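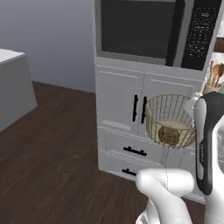

Wire basket in front of the cabinet under the built-in microwave

Print this page | E-mail this ticket

Grorko Shaving Supply - Customer Support
Ticket 209: Brosirer wet/dry shaver stops mid-shave
Status: Closed
Opened: Fri 14 June

Customer's first message

I bought the Brosirer wet/dry shaver from you in March. It worked fine for the first couple of months. Now it cuts out partway through a shave, usually when I get to the neck. The charge light is still green when it happens. If I wait a bit and press the button again it runs for a few seconds and quits. I have the original charger and the stand it came with. I use it with shaving gel, Sadowski unscented, and rinse it under the tap after. The beard is fairly coarse and I shave every other day. I went back to my old safety razor this week and would like to get off it again, my neck is a mess.

Support reply

Thank you for the details. Please try the steps below in order and tell us where it changes, if it does. Take the shaver off the stand before you start.

Step 1. Check the travel lock

Hold the power button down for 3 seconds. The lock light should blink and go out. A half-set lock can let the motor start and then stop it.

Customer: Did it. Light blinked and went out. Shaver ran, then stopped the same as before.

Step 2. Clean the head fully

Lift off the foil frame and take out both cutters. Rinse them in warm water with a drop of dish soap, no gel. Gel dries under the cutters and makes the motor work harder than it should - the shaver shuts down when the load gets too high, even with a good battery. Let all the parts air dry overnight with the head off. Do not wipe the foil with a towel.

Customer: There was a lot of gray paste under the cutters, more on the left one. I had only been rinsing with the head closed. Washed it all and left it overnight. It now gets through the cheeks and most of the neck but still quits near the end.
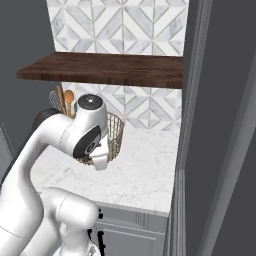
Step 3. Oil the cutters

Put one drop of the light oil from the box on each cutter and run the shaver for a few seconds with nothing touching the foil. If the oil is gone, any clipper oil will do. Do not use cooking oil or beard oil.

Customer: Used clipper oil. Much quieter. Finished a whole shave, but it sounded slow at the end.

Step 4. Reset the battery gauge

Run the shaver until it stops by itself and will not restart. Then charge it from the wall with the cord plugged straight into the handle, not through the stand. A full charge takes about 60 minutes. Leave it alone until the light goes steady, then do the next 2 shaves without charging in between.

Customer: The cord into the handle charged it fine. When I put it back on the stand the light came on and then flickered when I touched the handle. I think the stand is not making good contact.

Support reply

That matches what you are seeing. The gauge can show green after a poor charge on the stand. Wipe the contacts on the stand and on the bottom of the handle with a dry cotton swab. If the light still flickers, keep charging by cord and we will replace the stand under warranty. You do not need to send the shaver in.

Customer: Wiped both, still flickers. Please send the stand.

Support reply

Replacement stand sent from our Zernovdale warehouse. No need to return the old one. Please keep using the cord until it arrives.

Customer: Stand is here and the light stays on. Three shaves so far with no cutout. I take the head apart to rinse it now. You can close this.

Closed by support. Resolution: cutters cleaned and oiled, stand replaced.

Filed under: Electric Shavers, Charging & Battery, Warranty Parts

Contact Grorko Support | Copyright Grorko Shaving Supply | Back to top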